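Unidad 9
Una jornada de puertas abiertas en Risach
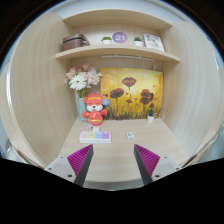

9.1 Antes de la visita

El centro Risach abre sus talleres de automatización en abril. La empresa Dekker prepara allí una demostración de manipulación en un escritorio de madera clara, con objetos corrientes: macetas pequeñas, un jarrón con flores artificiales, un peluche rojo. Las pinzas tienen dos dedos con almohadillas acanaladas de color magenta.

En esta unidad seguiremos a un grupo de alumnos durante la visita. Primero leeremos el programa de la jornada y después estudiaremos cómo se planifica un agarre. El apartado 9.2 trata de la apertura de los dedos y de la fuerza de cierre.

Vocabulario previo: pinza, agarre, carrera, trayectoria.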